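Edmont takes a hard look at the labelled shelf

Small storage firm publishes plain guide after two trial rooms, and says most relabelling jobs are not worth doing

September - Edmont, the storage and stockroom firm, has today published a short guide to labelling steel shelving by hand. It is free to download and it makes no large promises. The firm says it has read enough brochures claiming that a new set of labels will change the way people work, and it does not believe them.

The guide follows trials in 2 storerooms, one at Edmont's own unit in Drimuvis and one at the Parsa depot. Between them the rooms hold 169 shelves. Every shelf was given a code, written in pen on a sticker. No scanner was bought, and no software.

The firm wanted to know whether the handwritten sticker, which the trade has been writing off for years, still does the job. Its answer is a cautious yes, with a good many complaints attached.

The first complaint is about numbering. Both rooms had codes left over from earlier systems, and both had staff who were sure they knew what the codes meant. They did not agree with each other. Edmont's advice is to settle the numbering on paper before anyone picks up a sheet of stickers, and to strip off every old code on a bay before the first new one goes on. A shelf with two numbers is worse than a shelf with none.

The second is about the stickers themselves. Suppliers like to talk about glue strength. Edmont found that people standing at the shelves cared far more about whether the backing came away cleanly, and whether there was enough room inside the printed border to write a code that could be read from the aisle. Several products sold as "easy peel" were nothing of the sort. The guide does not name them, but it does suggest buying one sheet and trying it before ordering a box of 100.
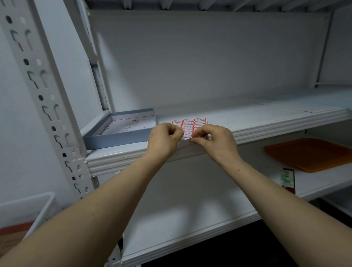 Peeling a label from a red-bordered sheet at the front of a white metal shelf.

The third complaint will be familiar to anyone who has looked after a stockroom. Labels are put on dirty shelves. Grit and crumbs collect in trays and along the edges, and somebody sticks a fresh number over the top and calls the room finished. The guide sets aside more space for wiping down than for writing, and Edmont expects that part to be skipped by most readers. It asks them to do at least the front edge, where the label will go. A ridged edge takes longer than a flat one and there is no trick to it.

On the matter of time saved, the firm is offering no figure. It was asked for one by its own sales side and declined. Picking did seem quicker at Parsa in the weeks after the work, but the room had also been cleared of dead stock, and Edmont says it cannot fairly tell one from the other.

"We are wary of anyone who says a sticker will pay for itself by spring," the firm said in a statement. "What we can say is that a new starter at Parsa can now be sent to a shelf by number and come back with the right thing. Before, they had to be taken there. That is worth having. We would not put it any higher."

Edmont is just as doubtful about its own product. The Starolley, a narrow trolley with a writing ledge, was used in both rooms, and the guide admits that it was mostly left at the end of the aisle. Staff found it simpler to lay the sheet on the shelf they were working on and peel from there. The trolley stays in the catalogue - it is handy for carrying trays - but the line calling it "essential for labelling" has been taken out.

The guide also has a page on when to leave things alone. If a room is small, rarely used and already understood by everyone who goes into it, Edmont's view is that it should not be relabelled at all, whatever the consultants say.

The guide is available now from the Edmont website or on paper from the counter at Drimuvis. Printed copies include a blank numbering sheet.

Notes to editors

Edmont supplies and fits shelving, trays and trolleys for storerooms and small depots.

The trials were paid for by Edmont. No label maker took part or gave any stock.

Requests for copies of the guide should be sent to the Edmont press desk, which is open until 4pm.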